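Does Reseating the Processor Fix Anything? A Report on Our Computer Refurbishing Project
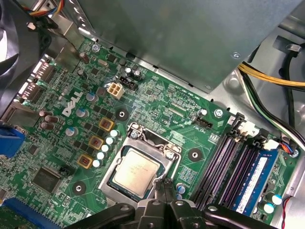 Vasanthi Munasinghe thought the title was unfair. Reseating fixes plenty, she wrote on the first draft, and people who say otherwise usually haven't cleaned the old paste off properly. I kept the title, and I kept her comment, and the rest of this report is my attempt to find out which of us has the better case. Short version: she has a little more of one than I expected and a lot less than the Ullari handbook claims.

Background

Our project group was Farzana Matubbar, Kamrul Wijesinghe and me, Nilmini Gamage. We were given access to a batch of retired office desktops through the Ullari reuse program. The program has its own handbook, and the handbook has a troubleshooting order for machines that power on but don't boot. Step one is to reseat the memory. Step two is to take off the heatsink, open the retention lever, lift the processor out, look at it, put it back, apply new thermal paste and try again. Only after that are you supposed to swap the power supply or pull the expansion cards.

I didn't like step two. It takes longer than anything else on the list, and it is the step where a beginner can do the most harm. The handbook says it "resolves a large share of no-boot faults." It doesn't say how large, or who counted, or when.

What we had to work with

The program's intake log lists 2,247 machines. Of those, 2,209 have a result written in the last column. The others are blank, and we left them out, though I have a suspicion that blank means "gave up." In the log, 81 machines are marked as fixed by reseating the processor.

Those 81 are what the handbook is leaning on, so we read every one of those entries. This was Farzana's job and she did not enjoy it. The handwriting is bad and people used the same word for different things. "Reseat" sometimes meant the processor, sometimes the memory, and in a few entries it seems to have meant the whole machine was taken apart and put back together.

The larger problem was that in 44 of the 81 entries, something else was changed in the same session. Memory moved to a different slot, the board battery replaced, a drive cable swapped, the settings cleared. If you do four things and the computer starts, you can't give the credit to your favorite one. Kamrul argued that we should count them as half each. I don't think a half means anything in this situation and we had a fairly long disagreement about it, which I won't reproduce.

What we did on the bench

We wanted machines where the processor was reseated and nothing else was touched. That is harder than it sounds. To get at the socket on the Dell desktops you have to take the heatsink off, and on some of them the big sheet-metal housing overhead makes you want to unplug things to get your hand in. Power wires and cables get pushed out of the way. A connector that was half out may get nudged back in. So even our "nothing else" machines had something else happen to them, and I would like the reader to keep that in mind.

Our procedure was:

Try to boot the machine three times before opening it. Write down what it does each time.
Open the case, touch nothing, try again.
Remove the heatsink and put it back with new paste, leaving the processor in its socket. Try again.
Reseat the processor. New paste again. Try again.

The second step was my addition and the others found it silly until one of the machines started up with no work done on it except taking off the side panel. It had failed three times that morning. Under the old way of keeping the log, that machine would have gone down as fixed by whatever the student did next.

The third step was Vasanthi's, who said that if we were going to be fussy we should be fussy about the paste as well. I agree with her there.

Results

We did not see a single machine that failed at step three and then booted at step four. Kamrul had one that booted after step three, but it stopped booting again the next time we tried it, and we never worked out why. It went in the parts pile.

I don't want to make too much of this. We only worked on the machines we had shelf space for, they were mostly the same make, and they had all been stored in the same room. A batch that had been shipped loose in a truck could behave differently. Farzana also pointed out that we were being very careful by then, and careful people may leave fewer loose connectors behind for the next step to fix by accident.

What I think the handbook should say

Move step two to the end. Check the power connectors near the socket first, including the four-pin one that people forget. Pull the cards. Try another power supply. If all of that fails and the machine is still worth the paste, open the socket.

The log should also get a separate column for every change made, with one boot attempt between changes. We tried out a sheet like this for the last part of the project. It is slow and the other students complained about it. Anjana Kanagaratnam, who runs the intake table, has agreed to use it through November and then decide.

Vasanthi still reseats first.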